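Review: Nona Finger Pad Service Kit for Hand-Held Grippers
Jarcombe Equipment Notes, 22 Dec 2021

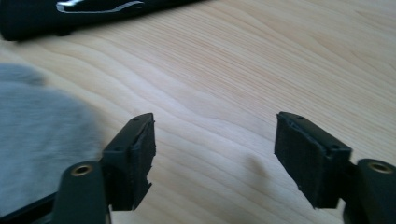 The Nona service kit is supplied by Thorlacius for the upkeep of two-finger grippers of the hand-held type. It was purchased by the Jarcombe workshop in May to replace an informal arrangement of pads cut from sheet stock and screws taken from a shared drawer. This review covers the kit as used by our bench staff on one hand-held unit and on the fixed cell that shares its finger design.

Contents and packaging

The kit contains precut finger pads, adhesive strips, spare threaded brass inserts, a seating tip for those inserts, a hex driver, a plastic scraper and a printed guide. Everything is held in a shallow tray with a lid that closes firmly. The compartments are labeled on the tray itself and not on the lid, so the labels remain in view while work is under way. The adhesive strips are packed flat between two cards. The driver is of good quality, although its handle is short for a large hand.

Removing worn pads

Pads on these fingers wear first along the lower edge. The material roughens, small pieces pull away, and the outline becomes ragged. The guide recommends replacement once the damage reaches 3 mm in from the edge, and our staff found this a workable limit. Pads should be changed as a pair. A new pad facing an old one grips unevenly, and thin objects tend to turn as the fingers close.

The scraper removed old pads without marking the finger block. Adhesive residue was another matter. The guide states that a dry cloth is sufficient, but on both machines we needed isopropyl alcohol and a second pass with the scraper. A small supply of wipes ought to be included at this price.

Fitting and alignment

The new pads are cut accurately and required no trimming. Each strip allows a short period of adjustment before it takes hold. With the fingers wide open there is enough room to work from the inside of the gap, and we advise resting the tool on a table for this step. After fitting, the fingers are closed lightly on a sheet of paper, which should resist evenly when pulled from either side. If it slips at one side, the finger block must be loosened, squared and tightened again.

The guide handles this last point poorly. It gives the tightening order for the block screws in a diagram that is printed very small, and it does not mention that the screws should be left slightly loose until the paper test has been passed. New staff missed the step more than once.

Threaded inserts

The brass inserts are the part of the kit we expected to use least. An insert set in plastic will turn in its seat if the screw is forced, and the usual remedy has been to replace the whole arm. The seating tip fits a standard temperature-controlled soldering iron and sets a new insert flush – provided the old hole is clean and the iron is held upright. We replaced 3 inserts on the fixed cell and all have remained firm. Practice on scrap material is recommended.

Service interval

Thorlacius suggests an inspection every 2000 grip cycles. For the fixed cell, which keeps its own count, this is easily followed. The hand-held unit has no counter, and we now inspect it at the start of each working week. The Zultulum kit, which we used briefly on the same fingers, offers a thicker pad and a longer stated interval, but its pads reduced the closing range and had to be shimmed. For this finger design the Nona pads are the better fit.

Cost and availability

The kit was priced at $80 at the time of purchase. Refill pads are sold separately, as are adhesive strips. The inserts are not, and a workshop that uses up its supply must buy a complete kit to obtain more. We have raised this with the supplier and await a reply.

Recommendation

Approved for purchase by Jarcombe workshops that maintain grippers of this type. The kit should be stored with a bottle of isopropyl alcohol and an enlarged copy of the screw diagram. Pad changes are to be entered in the equipment log under the machine number, with both fingers recorded on the same line.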